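Siststead Guest Rooms
Bedroom check: linen, floor and cables
Building: Ginthorpe, upper floor
Checked by: Willy Verschueren
Time in: 10:40
Month: October

Scoring is 0 to 5. Any item at 3 or lower goes on the repair sheet.

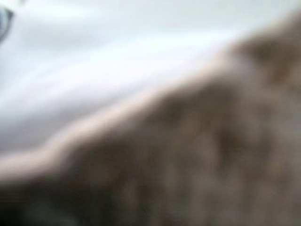
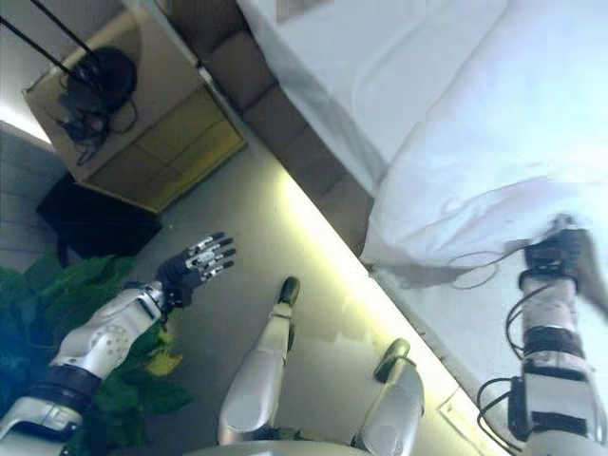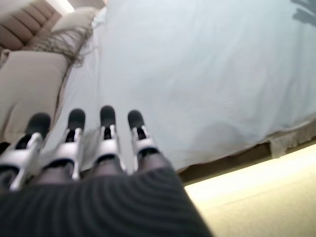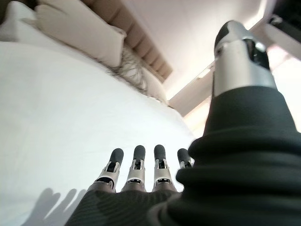
Ginthorpe, bedroom check, October. White and pale linen; loose wires and floor, second picture.

1. Top cover, lie and surface
Score 5. No print or pattern. Pull the side edges level before sign-off.

2. Sheet, flatness
Score 3. Soft folds and some puckering in the cloth. Re-tension from the foot end. Do not iron on the mattress.

3. Linen, labels and stock
Score 5. Stevens laundry tags checked against the room list. One spare set in the hall closet, shelf marked Zetel.

4. Cables and wires
Score 3. Black coiled item on top of the beige unit has loose wires hanging down. Tie up and keep off the floor. A thin black cable was also lying on the white cloth. No cable is to stay on linen when the room is released.

5. Floor
Score 4. Light gray, glossy. Slip test not done at this visit. Carry over.

6. Cardboard
Score 3. Brown cardboard along the edge of the white cloth. Take to the ground floor store. Cardboard is not to be kept against bedding (house rule 5).

7. Pillows
Score 4. Covers closed, openings facing away from the door. One zipper stiff.

8. Mattress and bed base
Not scored. Bed was made up at time of check and was not stripped. Slats and mattress underside to be done at the next linen change.

9. Smoke alarm
Score 5. Test button pressed, alarm sounded. Battery date entered in the alarm log.

10. Window and exit route
Score 4. Window opens fully. Latch needs oil.

Actions open: items 2, 4, 6 to the repair sheet. Item 5 slip test and item 8 carried over.

Recheck by: W. Verschueren
Time out: 11:15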